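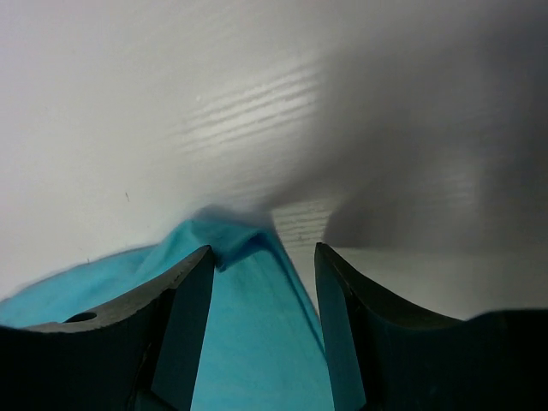
Right. A thread about folding T-shirts, and about the large number of people who want to charge me for knowing how to do it. I have folded T-shirts all my life and until February I'd never thought it was a subject.

Then Chiamaka Ibrahim sent me a link with no comment. The Molano Method. Eight folds, one shirt, "a drawer that breathes". I don't want a drawer that breathes. I want one that shuts.

The Molano claim, and I'm quoting the page, is that a properly folded tee takes up 60 per cent less room than one folded "by habit". Less room than what? Whose habit? They don't say. My habit is in half, in half again, squash. I'd like to see that in the trial.

So I tried it. Step one is to lay the shirt flat. Fine. Step two is to "let the cotton settle". Cotton doesn't settle. It's a T-shirt, it's not a pond.

What the videos skip is the bit that takes all the time, which is getting from a heap to a flat shirt in the first place. Every demo begins with the thing already spread out and the hem dead straight. Mine come out of the basket in a knot with one sleeve inside.

Find the collar, find a shoulder, pull, find you had hold of the hem all along, start again. There's your method. I'd pay for a video of that.
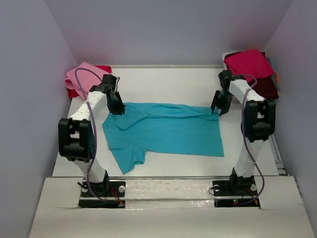
Photo: Fulgencio Barajas

Look at the turquoise one. Spread out, more or less a rectangle, and still the collar end is bunched up with the sleeve and the other sleeve has wandered off downwards. One corner pinched and you've got creases all down that side. A T-shirt wants to be a blob and always has.

And that's on a nice clear white tabletop. Most of us are doing it on a bed, on top of a duvet, where nothing lies flat and the pile slides into the dip as soon as you sit down.

The magenta thing in the back corner is folded, I'll give it that. I'd want to see it after a week in a drawer before I gave it any prizes.

Someone's asked about folding boards. I had a Skekeson. Three hinged flaps, you lay the shirt on it and go left, right, up. It does make them all the same size. It also lives behind the wardrobe now, where it takes up more space than it ever saved me.

It assumes every shirt is the same shirt, too. A child's tee rattles about in the middle of it and anything XL hangs off the bottom, so you end up folding the shirt before you put it on the folding board.

Then there's the rolling lot. Rolling is good for a suitcase, I'll defend it there. In a drawer they come undone, and by the third day you've got a row of limp sausages and can't tell the good grey one from the painting one.

"But you can see everything at a glance if you file them upright." Yes, when the drawer is full. Take out four and the rest fall over like drunks. The photos are always of a full drawer. Has anyone in these photos ever got dressed?

Wamura sell a divider for that exact problem. So now the method that saves you space needs a thing put in the drawer to hold it up. I did the sum on mine and lost the width of two shirts.

Fulgencio says I'm being unfair and the upright thing works if you fold to the height of your drawer and not to the height in the book. He may have a point. I tried it on the top drawer and it has stayed up so far. I'm not ready to discuss it further.

Creases. The Su people (spray bottle, lavender, you've seen the adverts) say a mist before folding means you never iron again. I sprayed half a drawer and left the other half alone. Same creases, but one lot smelt like a guest bathroom. Also, please don't put damp cotton away in a drawer.

What does help, for what it's worth: give the shirt a proper snap when you pick it up, hold it by both shoulders, smooth from the middle outwards with your whole hand. My gran did it that way and she didn't have a newsletter.

And fold it face down, so the front ends up on the outside and you can see which one it is. That's the only thing I've kept from the Molano page, and I'm fairly sure they didn't come up with it.

Somebody in the replies has 203 T-shirts and would like to know which fold I'd recommend. I'd recommend a bag and a trip to the charity shop. At 80 I might start asking about folds.

Chiamaka has now sent me a link about socks. I'm not opening it.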